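UE Robotique et apprentissage par démonstration
Polycopié de la séance 4 : manipuler du tissu
Projet Plollano, campus de Grisville

Cette séance porte sur la collecte de démonstrations avec les préhenseurs tenus à la main. Le sujet est le vêtement souple posé sur un lit. Relire avant de venir la partie du polycopié 3 sur l'étalonnage, elle ne sera pas reprise.

Les vues viennent des caméras des préhenseurs. Le tissu bleu est chaque fois sur le lit. 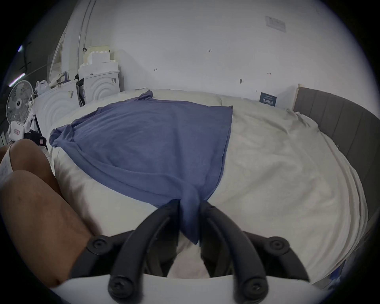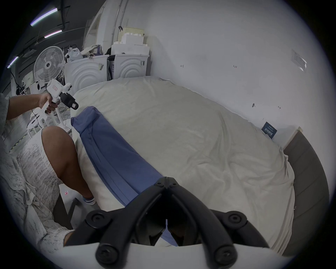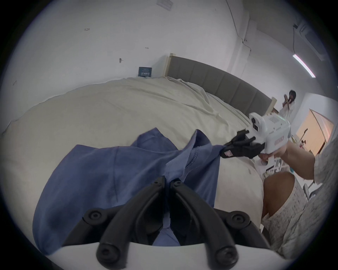 Đàm : je ne suis pas d'accord avec l'idée de commencer par le tissu. Le groupe de l'an dernier a passé trois semaines sur des cubes en mousse et il avait au moins une politique qui tournait en mai. Avec un vêtement, on ne sait même pas écrire l'état de départ.

La remarque a été envoyée sur le forum du cours et elle est juste sur un point : on ne sait pas écrire l'état de départ. Un cube a une position et une orientation, six nombres suffisent. Un tee-shirt n'a pas de pose au sens du chapitre 2. On peut le modéliser par un maillage, mais il faudrait alors estimer chaque nœud à partir d'images où une bonne partie du tissu est cachée par les plis et par les doigts du préhenseur. Nous gardons donc le tissu, et nous apprenons directement de l'image vers l'action. Les cubes restent disponibles pour les binômes qui veulent valider leur chaîne logicielle avant.

4.1 Vocabulaire

Épisode : un enregistrement continu, du signal de départ au signal de fin. Un épisode contient une seule tâche.
Prise : fermeture des doigts sur le tissu, jusqu'à la réouverture.
Reprise : seconde prise au même endroit après un échec. On la garde dans l'épisode et on l'annote.
Point d'ancrage : endroit où un préhenseur tient le tissu pendant que l'autre travaille.

4.2 Ce qui rend le tissu difficile

L'occultation. Les doigts masquent l'endroit qui intéresse le plus, au moment où ils se ferment. La première image montre un cas assez favorable : l'ourlet est pincé et le reste du tee-shirt s'étale plus loin sur le lit. Dans la troisième, les doigts du bas appuient dans un pli sombre et il est bien plus dur de dire ce qui est tenu.

La coordination. À deux préhenseurs, il faut que les deux trajectoires soient exprimées dans le même repère. Un décalage d'horloge entre les deux enregistrements se paie tout de suite : le modèle apprend à tirer d'un côté avant d'avoir saisi de l'autre. Toujours dans la troisième image, le second préhenseur tend un coin vers la droite. C'est le genre de moment où la synchronisation doit être vérifiée.

L'arrière-plan. Le grand angle prend la pièce entière. On ne recadre pas à l'enregistrement. Le recadrage éventuel se fait au chargement des données et doit figurer dans le fichier de configuration.

4.3 Déroulement

Chaque binôme produit 37 épisodes. Changer la position initiale du vêtement entre deux épisodes : tourné, replié sur lui-même, manche dessous, jeté en tas. Ne pas le remettre à plat par habitude, c'est le défaut le plus courant des jeux rendus jusqu'ici.

Aller lentement à l'approche. Marquer un arrêt court, doigts ouverts, avant de fermer. Relâcher complètement avant de retirer l'outil, sinon le tissu suit et l'épisode suivant commence dans un état non voulu.

Un épisode raté se garde s'il est complet. Il se jette si le suivi de position a été perdu. Noter le motif dans la colonne 9 du tableau de suivi.

4.4 Données fournies

Le jeu commun contient 988 épisodes, dont une partie vient de l'équipe de Kollosholm. Leurs fichiers utilisent une autre convention pour l'ouverture des doigts (0 pour ouvert, 1 pour fermé ; la nôtre est inverse). Le script de conversion est dans le dépôt Plollano, dossier outils. Vérifier sur un épisode avant de lancer l'ensemble.

4.5 À rendre

Les épisodes, le tableau de suivi et une note de deux pages. La note doit traiter au moins un échec de prise, images à l'appui, et proposer une explication que l'on puisse tester. Dépôt avant 11 h le jour de la séance 5. Les binômes qui partagent un poste indiquent lequel des deux a fait l'étalonnage.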